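Loron ribbed wall panels, white

We have been using the Loron panels in our own workshop in Dinton since November, and I still like walking in and seeing them. They are plain white panels with raised vertical ribs, made to line the wall behind a bench or a small equipment bay. Put a decent light near them and the raised strips really glow, with a thin line of shadow in each groove. It makes a cramped corner feel a lot bigger!

Each full panel is 713 mm wide and 2,480 mm tall, and you can cut it down with a fine-tooth saw. Score the back first, then saw from the ribbed side. Hạnh Kiều, who fitted our first set, cuts hers slightly short and hides the bottom edge behind a rail (a trick we have all copied).

The pattern carries on from one panel to the next, so you can leave a gap between two of them for cables, brackets or a mounted unit and the wall still looks like one piece. Leave more gap than you think you need. We had to take a panel down again for the sake of one fat connector.

Fixing
Panels hang on the Tiêu clip strip, sold separately. The strip takes 7 clips per panel. Start at the top, press each clip until it clicks, and check for level before you do the rest. Screwing straight through the grooves works too, and the heads mostly disappear.

Cleaning
A soft brush along the ribs, then a damp cloth. Dust does settle in the grooves if there is sanding going on nearby, and the brush gets it out in a minute or so. Skip anything gritty.

What's in the box
Two panels, one end trim, paper template. The boxed weight is around 106 ounces, so one person can carry it upstairs without any trouble.

Color
White only for now. Nermin Aydoğan at Grolstead is testing a warm gray and the first pieces look lovely, but there is no date for it yet. If you want to compare the white with your own paint, ask us for an offcut and we will put one in the mail. They are big enough to prop up behind the bench for a few days and see how 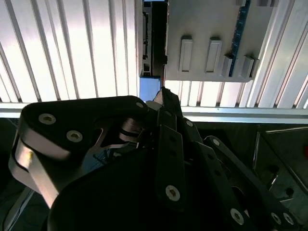
the ribs look in morning light and again under your lamps.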